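Reviews > Home & Bedroom > Throws and Table Covers > Grarkell woven-look cover, teal

I bought the Grarkell cover to hide a flat surface at the foot of the guest bed that was collecting rings and scratches. The seller, Rellus, calls it "a cloth for every table." I doubted that, and after a couple of months I still do, though I've been a bit nicer about it than I expected to be.

First the color. On the Rellus page it looked almost green. Mine is a teal blue, and I like it better than the listing. The white band with triangles and diamonds is the best part of it. It's printed cleanly, and the thin lines and dotted stripes on both sides of the band haven't blurred. Against a floral striped bedspread and brown curtains it is a lot of pattern in one room – my fault, and I should have gone plain.

Now the creases. The package says "falls flat after one night." It does not. I gave it two nights, then ironed it on low, and there is still a diagonal one I can find with my eyes shut. Smaller ones come back whenever it gets folded. I wrote to Rellus and was told to steam it, so I'd have to buy a steamer to finish a tablecloth.

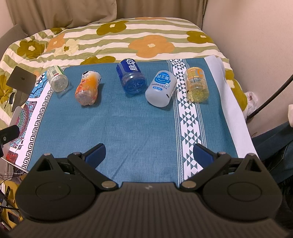

Grirkton Home Review, p. 64

Drinks are the real test of any cover in a bedroom, where bottles get laid down wherever there's space. Plastic ones are no trouble. A blue 脉动 and a clear yellow bottle with a big orange C on the label can lie on their sides on this cloth, and the weave look doesn't swallow them visually the way a busier print would. The plain teal is a good background. The band is less forgiving, and anything lying across it makes the whole thing look messy.

What I can't vouch for is spills. The tag claims "resists splashes" and I put a spoonful of water on one corner. It sat for a moment and then went in. It dried without a mark, but I wouldn't try it with anything orange.

Grip is only fair. On a smooth top the cloth slides if you lean on it. My older Duggan cover was uglier and stayed put.

Would I buy it again? On sale, maybe. At full price I'd want hems that lie straight and a more truthful package. It's a decent looking cloth sold with too many promises.

Comments (3)

tealfan: Mine slid too. I put a rubber shelf liner under it, fine now.

porchlight_2: Does the white band go yellow in the wash? That's what happened with my last one.

mrs k: Damp towel over it, then iron. Creases gone, mostly. Still think the Duggan is the better buy.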